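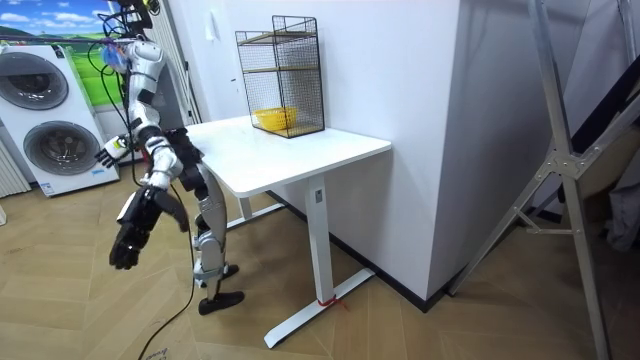
Ditte Vigfúsdóttir thinks we ask the wrong thing of it. She wrote to me this morning that a machine which can clear one shelf in one room has learned the room and has not learned clearing, and that I should stop writing "can tidy" in the summary sheet until it has done the same in a kitchen it never met. I put her remark at the top because I agree with half of it, and I want to see at the end of the page which half.

25 March 2026, workshop notebook, household chores

Task for this week: the yellow bowl. It stands on the lower board of the wire shelf, on the white desk by the wall. The robot must take it, bring it down to the desk top, let it go, and afterwards put it back on the same board. For a child of four this is no task. For us it is a good one, because the upper board is close over the bowl and the hand is big.

What I believe is difficult, in order of how much it worries me:

The approach. The hand must come in flat under the upper board with the fingers already half closed, and then open inside. If it opens before, the knuckles meet the board. In September at Lodau we had an open shelf without a second tier and I think we became lazy there.

The mesh. The depth reading on thin wires is poor. Sometimes the wires are there and sometimes they are not, and the planner believes both. Riis proposed to give the planner a simple closed box in place of the mesh, so it always comes in from the front. I have done that now. It is a kind of cheating, but a person also doesn't put the hand through a grid.

The bending. To look at the lower board the body must lean forward, and when it leans the knees must give also, or the weight goes too much on the toes. The balance people are happy with this posture. I am less happy, the fans become loud when it stays so for long.

Runs. I made 20 with the new approach path. 15 ended with the bowl on the desk and the hand away from it. Of the other five, three were the thumb too high, so the bowl turned on its rim and slid back on the board. One was a stop from me, I didn't like the noise in the wrist. One I don't understand, it stood and waited and the log shows no reason. I have marked it and will ask Otcombe if they have seen this waiting too.

Putting back is worse. I don't give a number yet, the runs were not all from the same start and it wouldn't be fair to add them. My feeling is that taking is half solved and returning is not. The hand hides the bowl from the head camera just when we need to see the edge of the board. A human feels the edge with the bowl itself, a little knock, and goes on. Our controller takes the little knock as a collision and withdraws. I tried a softer limit and it was better, but then it pushed the whole shelf unit backwards to the wall one time. So now I have the limit in between and I am satisfied with neither.

Time. The best complete run, take and put back, was 196 seconds. I did it by hand after, for comparison, and did not bother to use the stopwatch.

About the question which the people from Zimix always send, if it is ready for a home: no. It could be useful in a place where the furniture stays where it is and somebody is near. The desk foot is marked with red tape on the floor, and if the desk moves by the width of my thumb I calibrate again. In my own kitchen the table moves every time we eat.

The cable I mention again for whoever comes after me in the evening. Before you start, lay the loop on the floor to the side of the desk, not between the feet. It lies there well, but each walk-in pulls it a little. Look at it each time, also when you are sure.

To do:
- thumb lower by a few millimetres at the closing, then repeat the same set
- one deeper bowl, one plate (Riis says the plate will be terrible, I think so too)
- log file grows past 2000 lines per run, cut the joint messages
- write to Otcombe about the waiting
- ask for a second shelf unit, different height, and put it on another desk

The last point is for Ditte. She is right that the word "tidy" promises too much, and I have taken it out of the summary sheet. It now says "takes bowl from known shelf". I don't agree that the one room is worth nothing. The thumb error would be the same error in her kitchen, and I prefer to find it where I can reach the stop button.

Later: repeated three runs with the lower thumb, all good, but the battery was near the end and I stopped there. Charger is on. Shelf left as it was, bowl on the lower board.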